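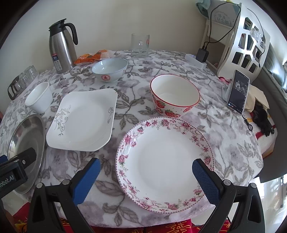 A round table with a flowered tablecloth and a white plate.

In the series Suvgate, silence makes more work than the music. The composer, Édgar Bedoya, wrote over 30 short pieces for the season, but in episode 7 he uses only 2 of them. During the long supper of the Restrepo family we hear no melody, only spoons and a radio in another room. Some viewers found this cold. I think it is the most musical moment of the series, because our ear starts to look for a rhythm in the voices. When the cello finally enters, very low, I felt it almost as an interruption. I would prefer that it waits until the credits.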